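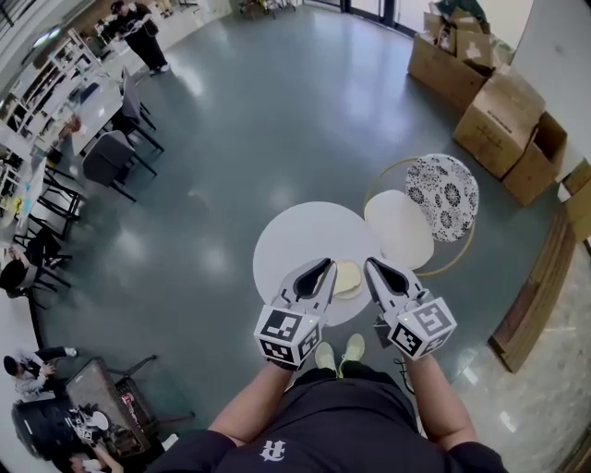

Lista Plikgate > Casa e Cozinha > Mesa

Pessoal, sobre a mesa redonda: fico com ela, decidido. Tampo branco, limpa-se num instante, e um pratinho creme com uma fatia amarelo-clara já compõe o lanche. Paguei quase 60 euros, entrega na quarta. O banco creme arredondado fica encostado, a almofada (ou assento) às flores pretas ainda nao sei. Alguem quer?

> Essa mesa não é pequena de mais para o lanche?
> Na Volteo há uma maior, com 7 cores de tampo.

Grande não cabe, já medi. Para um prato e uma chávena chega e sobra. Depois digo do verniz, agora tenho de sair a correr

Este site utiliza cookies para melhorar a sua experiência. Aceitar | Gerir preferências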